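Fruit Storage in a Shared Household: Loss of Citrus at Room Temperature

Project report, second-year Food and Household Studies
Man-sik Ok

1. Background

Fruit bought in bulk is cheap per pound and is often thrown out before it is eaten. Earlier class projects at Grodudthorpe looked at bread and leafy vegetables. Citrus was left out on the grounds that it keeps well. The household diary kept for this project in the fall term did not support that view, and citrus made up the largest share of fruit discarded by weight.

The aim was to find out whether the way citrus is kept in a living area, in a closed box or spread out on a table, changes how much of it is lost. A second aim was to see whether regular sorting is worth the time it takes.

2. Materials

Fruit was bought from one supplier, Ferri, so that variety and time since picking would be as even as possible. Oranges and tangerines were bought together and treated as one group for storage, but recorded separately. In all, 492 pieces were logged over the term. Fruit with broken skin on arrival was taken out before logging.

Two storage methods were used:

Method A: box. Fruit kept in a cardboard carton with the lid folded shut.
Method B: table. Fruit laid out on a cloth, in one layer where space allowed.

Weights were taken on a Sellel kitchen scale with a limit of 2,000 grams. Larger lots were weighed in parts and the parts added. Room temperature was read each morning at 8 from a wall thermometer. No attempt was made to control humidity.

3. Procedure

Each lot was divided by hand between the two methods. Pieces were assigned in turn, large and small alternating, so that neither method received all the large fruit. Each piece was marked with a small dot of food-safe ink near the stem end.

Sorting was done at a table in a living room. During sorting, each piece was turned once in the hand and checked for soft spots, mold, and shriveled skin around the stem. Soft pieces were pressed lightly with the thumb and compared with a firm one from the same lot. A piece was counted as lost if it had any visible mold or if a soft spot was wider than a thumbnail. Pieces that were only dry on the outside were kept and noted as "dry."

Large oranges and tangerines can touch on the table without much harm over a short time, but stacked pieces have to be separated before checking, as the contact points are where soft spots are easiest to miss.

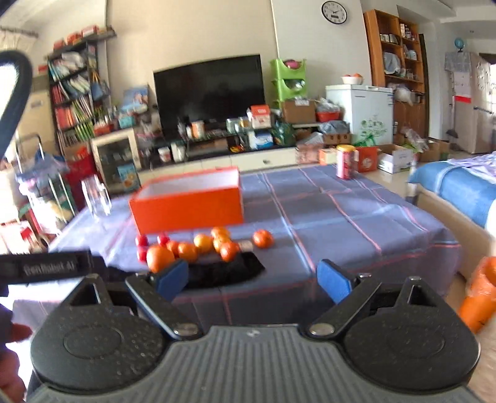

Samuele Fiore asked at the midterm review whether oranges and tangerines should share a surface at all, given that the thin skin of a tangerine bruises under the weight of a full-size orange. He suggested keeping them in separate lots and running the comparison again. The point was accepted in part. Separate lots would have needed twice the table space, so the mixed lots were kept, but from that point on no orange was placed on top of a tangerine.

4. Results

Loss was higher in the box than on the table. The difference was clear for tangerines and small for oranges. In the box, mold was usually found in two or more pieces that touched each other, and seldom in a piece lying alone. On the table, mold was rare, but dry skin was common, mainly in tangerines left out through the warmest part of the room's daily cycle.

Sorting every second day removed most of the difference between the methods. When a moldy piece was taken out of the box early, its neighbors usually stayed sound until the lot was eaten. Sorting one lot took over 8 minutes when the fruit had been stacked, and less when it lay in a single layer.

5. Sources of error

The same person sorted and recorded, so the judgment of what counts as a soft spot was not checked by anyone else. The ink dots wore off some pieces, and these were left out of the totals. Fruit was also eaten during the test, and people tend to pick the best-looking pieces first — this leaves the weaker fruit behind and raises the apparent loss in both methods.

Temperature was read only in the morning. The Cistska lot in March was stored closer to a radiator than the others and should be read with care.

6. Further work

A repeat with separate lots for oranges and tangerines is planned for next term. An open box with a single layer of fruit should be added as a third method, as it takes less room than a table and may avoid most of the contact problem. A second sorter will record independently, and the two sets of notes will be compared before any totals are drawn up.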